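The Borrowed Hand

Everyone in the character-maker crowd says the tool doesn't matter. I have heard it from people who draw, people who assemble, and people who spend three weeks picking a cape. I stopped believing it the night I opened the gallery at Trarkance and scrolled until my wrist hurt.

Trarkance is a browser program for building costumed figures out of ready-made parts. You choose a head, a torso, gloves, boots, some kind of glow. You color them, stack them, stretch them, and save. At my last visit the parts library held 2,736 pieces, and the gallery front page looked as if its members had been sharing the same forty. The same shoulder plates. The same smirk. A left hand, fingers half curled, turned up on a wizard, a boxer, a nun with a flamethrower, and a talking squid that had no other hands.

"People reach for what's on the first page of the menu," says Gumaro Zamudio, who has been posting there under various names since high school. "I do it too. You tell yourself you'll swap it out later."

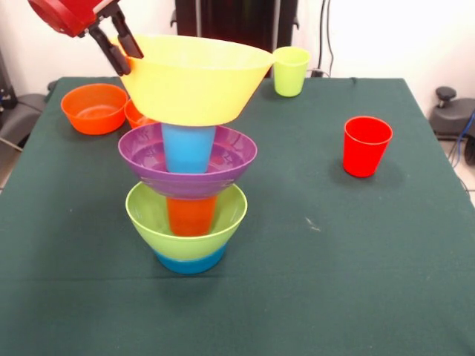
He doesn't swap it out later. I checked. Of the pieces he sent me, the strongest was a desert mail carrier named Zavala, with a coat built from nine or ten overlapping flags and a satchel made out of a dragon's jaw turned upside down. It's a wonderful thing to look at. It also has the hand.

The usual defense of these programs is that they open the door for people who can't draw. I've never been fully sold on that. Plenty of members can draw just fine and prefer the parts bin, and plenty of those who can't draw leave after a month, once they find out that a good figure takes as long as a bad sketch. What the programs do offer is a limit, and some people work well against one. Yuk-lan Chang is the best I found. She builds her figures almost entirely from items in the background section: fences, clouds, roof tiles, a well bucket. Her armored queen is mostly picket fence.

Chang is impatient with the praise she gets. "They write 'how did you do that' and I tell them, and then they don't do it," she told me on a Saturday call that she ended to go feed her mother's birds. She thinks the comment threads have become useless. Having read a good many of them, I think she's being generous.

The threads run on applause. Post a figure and you'll get "awesome" and "love the colors" inside the hour, often from members whose own posts you are now expected to visit. Helmi Toivonen, who moderated the contest board for two seasons before quitting, calls it a laundromat. Her term for it on the board was ruder and got her a warning.
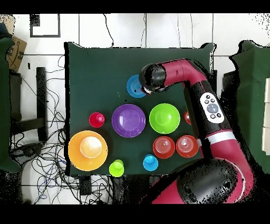

Red and black arm, with the gripper over a blue cup.

Then there are the contests. The biggest one this year was sponsored by Flomumby, a company that sells figure stands and would like to sell more of them. The rules asked for an "original legacy hero," two words that have no business standing next to each other, and capped the entry at 1,000 parts. A cap that high isn't much of a cap. The winning piece was so dense with chrome tubing that I couldn't find the elbows. Second place went to a plain figure in a raincoat by Faustino Trujillo, and it's the only entry I can still picture without going back to look.

Trujillo told me he used few parts because his laptop is old and the program crashes on him. I had been preparing a paragraph about restraint.

The newer rival is Brallex, which launched in November and promises to fix all of this. Its pitch is a shuffle button. Press it, and the program throws together a figure you would never have thought of, which you then clean up. I pressed it for most of an evening. I got a knight with a fishbowl for a chest, a knight with a lantern for a chest, and eventually a knight. 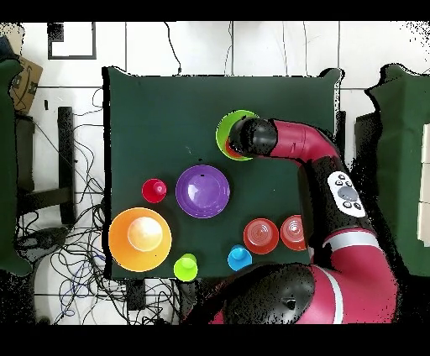

Usa Intarasuk, who draws parts for Trarkance without pay and has submitted parts to Brallex as well, doesn't think either program has a tool problem. She drew the hand. It took her a lunch break, years ago, and she has since made dozens she likes better, filed alphabetically on page six of the menu where they get almost no use. She has asked for the menu order to be randomized. The request is still open.

"I'd be happy if they just deleted mine," she says.

I asked whether she would really want that, given how many old figures would end up with a stump. She said the figures are saved flat, so they'd be fine, and that I should have known that. I should have. I've made a couple dozen myself, and I went back through the folder after we hung up. The hand is on eleven of them, including one I'd planned to send in with this article as proof that it could be avoided.

Letters about this feature may be sent to the editors through the contact page. | All rights reserved. | Back to top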